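HVAC and Building Science II
Course handout, Unit 6: Frost, Defrost and Moisture Load in Cold Cabinets
Prepared by M. Hamann, revised by M. Mokgethi, April

6.1 Scope

Unit 5 treated heat gain through flat insulated walls. This unit adds moisture. Students should be able to estimate the latent load on a small evaporator, explain how frost changes its performance, and compare timed and demand defrost. Bring the moist-air tables to lecture.

6.2 Where the moisture comes from

Water vapor enters a cold cabinet by three main routes: air exchange when a door is opened, leakage past the gasket, and evaporation from stored goods. For a household cabinet in normal use, air exchange is usually the largest of these. Leakage becomes important when a gasket is hardened, dirty or badly seated.

When a door opens, dense cold air falls out through the lower part of the opening and room air enters through the upper part. A tall opening exchanges air faster than a short one of the same area. Much of the air in a small compartment can be replaced during a single opening.

The latent load per opening is estimated as

Q = m (w1 - w2) h

where m is the mass of dry air exchanged, w1 and w2 are the humidity ratios of room and cabinet air, and h is the heat removed per unit mass of vapor. For vapor that ends as frost, h must include the heat of fusion. Leaving it out is the most common error in Problem Set 3.

6.3 Room conditions

The humidity ratio of the room matters more than its relative humidity. A cool room at high relative humidity can hold less water per pound of dry air than a warm room at moderate relative humidity. Record dry-bulb temperature and relative humidity together, then convert.

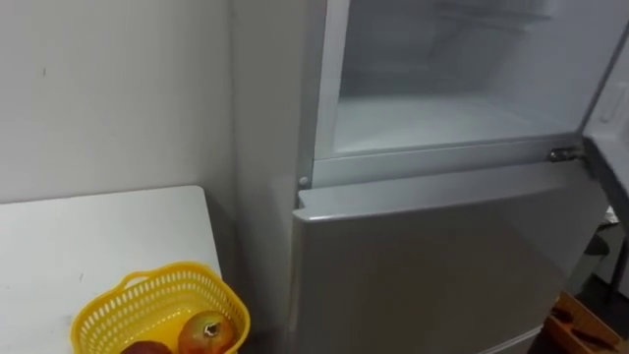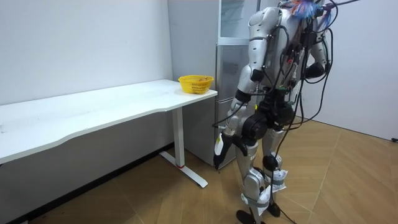
6.4 Effect of frost on the evaporator

Frost acts in two ways. It adds a thermal resistance between the air and the fin, and on forced-air coils it narrows the air passages. The second effect normally dominates. A thin layer may slightly improve heat transfer at first by roughening the surface — this gain is short and is ignored in our calculations.

Frost density rises with time as vapor diffuses into the layer and freezes there. Do not use the density of solid ice for a fresh deposit.

6.5 Defrost control

Timed defrost starts a heater after a fixed period of compressor run time. Demand defrost varies the interval according to door openings, coil temperature or previous heater time.

Worked example. The Kekana cabinet has a 400 W defrost heater. One cycle supplies heat for 2000 s. Electrical energy per cycle is 400 x 2000 = 800,000 J, or 0.22 kWh. Part of this energy melts frost. The rest warms the coil, liner and air — and must be removed again by the compressor.

6.6 Reading and problems

Read Ombridge, chapter 3, before the next lecture. Problems 1 to 4 use the Surkel data sheet. For Problem 4, state the assumed frost density and show all units.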